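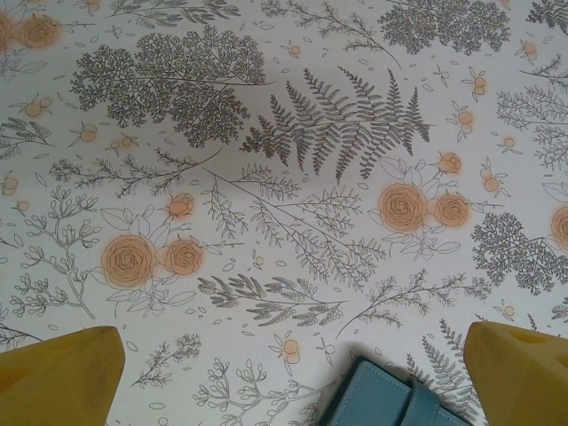
Minutes of the Exhibitions and Displays Meeting

Venue: Lower meeting room, Tornaleck Gallery
Time: Saturday, 10.00
Chair: Head of Exhibitions
Minutes: Exhibitions Assistant
Present: Head of Exhibitions; Rachid Slaoui (Curator, Works on Paper); Registrar; Paper Conservator; Technical Manager; Publications Editor; Learning Officer
Apologies: Finance Manager

1. Minutes of the previous meeting

1.1 Accepted, with one correction. At item 4.3 "lithograph" should read "linocut".

1.2 Matters arising. The Registrar confirmed that the revised loan form has been sent to all lenders. The old form is withdrawn and should be deleted from personal folders.

1.3 The Technical Manager reported that the replacement blinds for Room 2 have been fitted. Light readings will be taken on a bright day before any works on paper are hung there.

2. Print retrospective: "Murnuvlow"

2.1 RS presented the revised list of works. The exhibition now stands at 166 works, of which 31 are loans. The remainder come from the gallery's own holdings. The list is closed and further changes need the agreement of the Chair.

2.2 The order of hang will follow technique in Rooms 1 and 2 (woodcut, linocut, etching) and date in Rooms 3 and 4. RS noted that the change of principle between Rooms 2 and 3 will need a wall text. The Learning Officer asked that this text be no longer than the standard room panel. Agreed.

2.3 The large woodcuts known as the Dilov series will be shown complete and in one line on the long wall of Room 3. The Technical Manager confirmed that the wall is long enough if the gaps between frames are kept even and the fire extinguisher point is left clear at the east end.

2.4 Two of the Dilov sheets have old adhesive along the upper edge. The Paper Conservator has tested a small area and recommends leaving the residue in place for the period of display. It will be covered by the window mount. A full treatment proposal will follow after the exhibition closes.

2.5 Titles. The artist used several spellings over time and the lender's records do not agree with the gallery's. RS will use the spelling written on the sheet where there is one, and the lender's spelling where there is not. The catalogue and labels must match.

Action: RS to send the final checklist to the Registrar and the Publications Editor.
Action: Technical Manager to issue a scale drawing of the long wall.

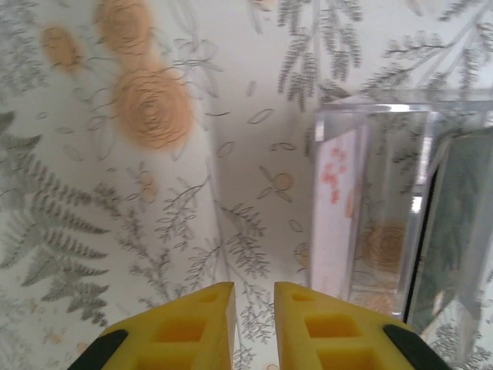
Exhibitions and Collections Department – Meeting Papers

3. Loans and transport

3.1 The Registrar reported that signed agreements have been received for all but two of the incoming loans. Both outstanding agreements are with the same lender and are held up on the wording of the light clause. The lender asks for 50 lux at all times. The gallery's draft says 50 lux during opening hours, with lights off outside them. The Registrar considers the gallery's wording the stricter of the two and will write to say so.

3.2 Crates will arrive in two deliveries. The first is for framed works and will go straight to Room 4. The second is for unframed sheets and will go to the paper store. Crates are to stand unopened for 24 hours in both cases.

3.3 Condition checks on arrival will be done by the Paper Conservator and the Registrar together, using the lender's outgoing report as the base document. New marks are to be drawn on a fresh overlay and not added to the lender's copy.

3.4 Courier arrangements. One lender requires a courier for both unpacking and hanging. The hanging schedule has been moved so that these works go up on the day after unpacking and a second journey is avoided.

Action: Registrar to reply to the lender on the light clause.
Action: Registrar to circulate the delivery schedule.

4. Catalogue

4.1 The Publications Editor tabled a proof of the first section. Colour is acceptable except in the etchings, where the paper tone is too warm. The printer has been asked for a second proof on the same stock.

4.2 Essay by RS on the late prints is in its second draft. It is over length. RS prefers to cut the section on paper suppliers and keep the notes. The Publications Editor prefers the reverse. The Chair asked for the paper supplier section to be kept, shortened, and moved to the technical appendix.

4.3 Catalogue entries will give image size and sheet size, height before width, in millimetres. Plate marks will be measured where they are visible. Previous catalogues gave image size only, and the accession records will be updated from the new measurements.

4.4 There was discussion of whether states should be listed separately. Agreed that separate states are to have one entry number with a letter suffix, provided both are on display. States not on display go in the notes.

Action: RS to return the essay to the Publications Editor.
Action: Publications Editor to obtain second proof.

5. Project space: "Lã"

5.1 The textile display "Lã" will follow the current display in the project space. RS asked whether the title should carry a translation. Agreed that it will appear as "Lã (Wool)" on the entrance panel and as "Lã" elsewhere.

5.2 The hanging pieces need a batten system. The Technical Manager proposed a slotted batten with a sewn sleeve. The Paper Conservator, who has spoken with the textile conservator retained for the project, reported that sleeves are acceptable for the newer pieces. The oldest piece is to be shown flat on a sloped board.

5.3 The barrier distance was discussed. The Learning Officer would like visitors to be able to see the weave closely. A distance of 60 cm was agreed for the wall pieces. A sample panel for handling will be placed on a separate bench.

5.4 Pest monitoring. Traps will be placed a month before installation and read weekly. All pieces are to be frozen or isolated before they enter the building, as set out in the care policy.

Action: Technical Manager to cost the battens. 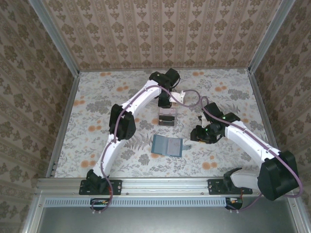
Work area, general view

6. Collections database

6.1 The Registrar reported that 2649 print records have been checked against the shelf list. The main faults are missing edition numbers and locations that refer to cabinets no longer in use. Location faults have been corrected. Edition numbers can only be supplied by looking at the sheet and will be done drawer by drawer.

6.2 The field for "technique" is at present free text. RS proposed a fixed list of terms. The Paper Conservator supported this but asked that mixed techniques be recorded in full in a second field. Agreed in principle. RS will draft the list.

6.3 Inscriptions are to be transcribed exactly, with line breaks shown by an oblique stroke. Doubtful readings go in square brackets with a question mark.

Action: RS to draft the list of technique terms.

7. Labels and room texts

7.1 The Learning Officer tabled sample labels in three type sizes. The largest was preferred. It will require a wider label for the longer titles, and the Technical Manager will check that this does not affect the spacing in Room 3.

7.2 Lender credit lines are to be taken word for word from the loan agreement.

7.3 A short glossary of print terms will be provided as a hand-held sheet in Room 1. RS to supply definitions for woodcut, linocut, etching, drypoint and aquatint. Group visits to Room 1 will be limited to 20 people.

Action: RS to supply glossary text.
Action: Learning Officer to revise label template.

8. Any other business

8.1 The Paper Conservator asked that pens be kept out of the paper store. Pencils are in the tray by the door.

8.2 The Technical Manager gave notice that the goods lift will be out of service for one morning in June. Nothing framed is to be moved between floors that morning.

9. Next meeting

9.1 Same room, 10.00. Papers to the Exhibitions Assistant one week before.

The meeting closed at 11.50.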